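What we are buying, and in what order

I have put off writing about money because the figures kept moving. They have settled enough now that I can set down where we are, mostly so that I stop answering the same emails one at a time.

The work is tidying bedrooms. An arm stands at the foot of a bed and has to pick up what has been left on it, one thing at a time, and put each thing where it belongs. At present nearly all of that is done in simulation, and the question for this year's budget is how much of it we pay to do with real hardware.

Pravesh Potgieter and I started in September with a list from the supplier, Vindero. It had everything on it: arm, gripper, base cabinet, mounts, spare fingers, a service plan and a training day. We crossed out the training day and the second set of mounts straight away. The service plan we argued over for a while and kept for the first year only.

The simulation side is cheap by comparison. We pay Nidov 267 pounds a month for computer time, and that covers the two of us running tests most afternoons. The room itself cost nothing but evenings. Adding another toy or another book to the bed is an hour's work at most, and if the gripper comes down too hard on something there is no bill.
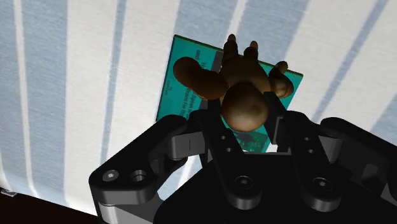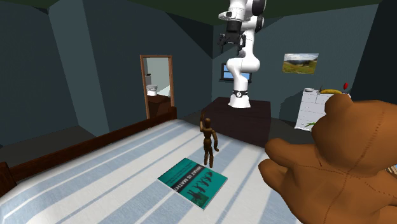 The simulated bedroom: the gripper at the brown toy on the green book, then the arm at the foot of the striped bed.

Soft and oddly shaped things are what will decide the gripper. A book lying flat is one sort of job and a toy with its limbs sticking out is another, and I don't want to pay for fingers that only suit one of them. Ngcobo quoted for a two-finger gripper with swappable pads. Omero quoted for something similar with fixed pads, and it came in almost 600 pounds lower. On paper that is an easy choice. But if the pads wear, the Omero one goes back to them for replacement, and they could not tell me how long that takes. I have asked twice.

My feeling at the moment is that we go with Ngcobo and save the difference elsewhere. The cabinet is the obvious place. Vindero's is a good solid thing, but a local joiner can make a box the right height, and as long as the base bolts down firmly and the box does not shift, I can't see what the extra money gets us. Pravesh disagrees. He wants the proper one because the weight is known and the paperwork comes with it, and he may win that one as he is the person who has to sign the safety form.

Things I left out of the first version of the budget and have now put in: delivery, a spare cable, bedding, and a bed. We had all assumed someone would have an old bed going. I have also put in a small amount for toys and books to practise on, which looked silly as a line in a spreadsheet but does add up.

The order will be gripper first, on a loan arm if Vindero agree to it – then our own arm about 3 months later. That way the most uncertain part gets tested before the biggest payment goes out. If the loan falls through we wait and buy both together, and the simulation carries on as it is in the meantime.

I still need a written price for the spare pads and a delivery date for the arm. I will add both to this post when I have them.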